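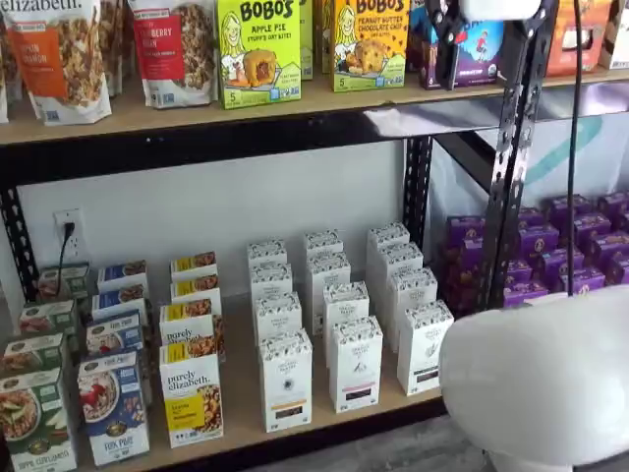 Ticket: Cidden hatchback, climate fan runs after lock
Opened by: Tomoyo Ogura
Assigned to: Shota Yagi, Zindwood Motors service desk
Status: Closed, under protest

Tomoyo Ogura
When I lock the car, the cabin fan keeps blowing. It did this twice in July and I let it go, as one does with a fan. Now it happens every time. Last night it ran for 55 minutes. I know because I sat in the kitchen and listened to it. The car is a Cidden Meredith, the one with the big screen and no knobs.

Shota Yagi
Thanks for the details. Could you check that Cabin Refresh is off? Settings, Comfort, Air, More, page 2.

Tomoyo Ogura
Found it on page 3. It was off. I turned it on and off again in case it wanted the attention. Fan still running.

Shota Yagi
Page 3, noted. The menu moved in the last update. Please try a screen restart: hold both steering wheel buttons until the logo appears, with the car in park.

Tomoyo Ogura
Logo appeared. So did a message welcoming me to my new car. I've owned it two years. It has forgotten my seat position and my radio stations, but it remembers the fan.

Shota Yagi
Sorry about that. Is the Clallo phone app installed on any phone paired with the car? It can start the fan remotely.

Tomoyo Ogura
Mine, and I've deleted it. No change. I also pulled the fuse for the blower, number 6 on the lid, and lost the dome light. The blower carried on. Fuse is back in.

Shota Yagi
Please leave the fuses to us – the lid drawing is for the older trim. Passing this to Hiyori Okabe in diagnostics.

Hiyori Okabe
I pulled the remote log. The car is getting a "precool" request each evening when it locks, from a second phone. The name on that phone is Junpei Hayashi. Do you know him?

Tomoyo Ogura
He's my husband. He says he set a schedule "to be nice" during the hot spell and thought it had expired. He has been sitting next to me in the kitchen, listening to the fan.

Hiyori Okabe
Please ask him to open Clallo, go to Schedules, and delete anything marked Repeat. Switching it to Pause won't do it. Paused schedules come back when the app updates.

Tomoyo Ogura
Deleted. Locked the car. Silence.

22nd August, Hiyori Okabe
No precool requests in the log for three nights. Closing as user setting.

Tomoyo Ogura
Fine, but I'd like it recorded that I was not the user. Also, how do I get my seat back?

Shota Yagi
Settings, Comfort, Seat, More. I'm told page 2.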